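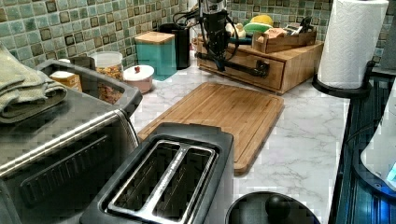 The kitchen bench at Mitholm, with the gripper over at the drawer organizer.

23/09/2019

Well, I finally got my morning with the kitchen arm at Akcombe! The Mitholm bench has been running most of the winter and it was due for its cable check, so I tagged along with a notebook and a thermos and mostly tried to keep my elbows in.

The rule here is a look-over every 100 hours and a proper service at 4000. This one was just the look-over (fasteners, finger pads, camera mount, leads), but it still took 33 minutes, and I'd have guessed ten.

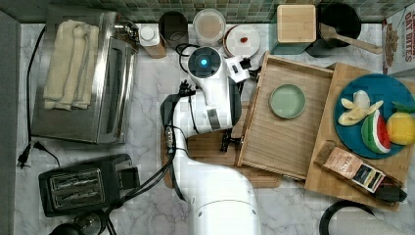 Cables are what wear out first, according to everyone I spoke to. The joints will go for years, but a lead that rubs gets tired quickly. On this arm they run down the left side from the wrist, with a loop up top, and that loop is the fussy bit: too short and it pulls when the wrist turns, too long and it collects the crockery. They've settled on a length they like and marked it with a dab of paint.
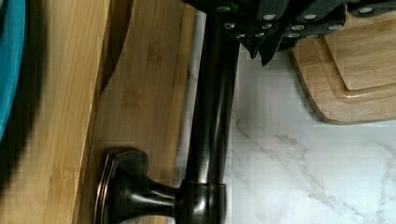

Next came the wrist camera, which gets its lens wiped and then a quick check against things that don't move. I'd pictured some fancy printed target, but a tap does nicely. The dark faucet stands straight up the middle of the view, knife handles along the top, and if it ever starts to lean they know the mount has shifted. Daltton, who supply the brackets, reckon a quarter turn on the screw is plenty.

Last job was the finger pads, and I got to have a go myself. You ease the old one off, clean the face and press the new one on, 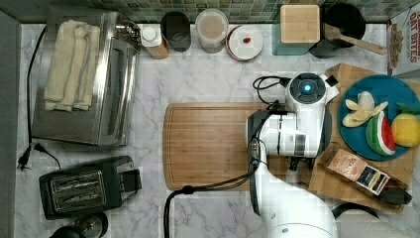
then you log it in the book under the Afridi job number, 104 in our case, and initial it. My first pad went on crooked and had to come off again (sorry!). The second was fine. The next look-over is down for October and I've already asked if I can come back.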